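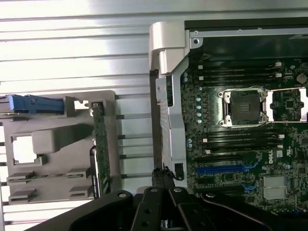

How Does a Computer Remember?

A computer stores everything as bits. A bit can be only a 0 or a 1. Eight bits together make one byte, enough to hold a single letter. The word "Kimdale" takes up seven bytes.

Large computers called servers keep information for many people. The Kimdale Children's Library uses one to store its list of books.

Many servers save their work on drives. A drive keeps its bits even when the power is off. Another kind of memory, called RAM, is very fast, but it forgets when the power stops.

Words to know
Byte: a group of 8 bits
Backup: a second copy, kept in case the first is lost

Text by Maja Tokarz. Reviewed February 26, 2022.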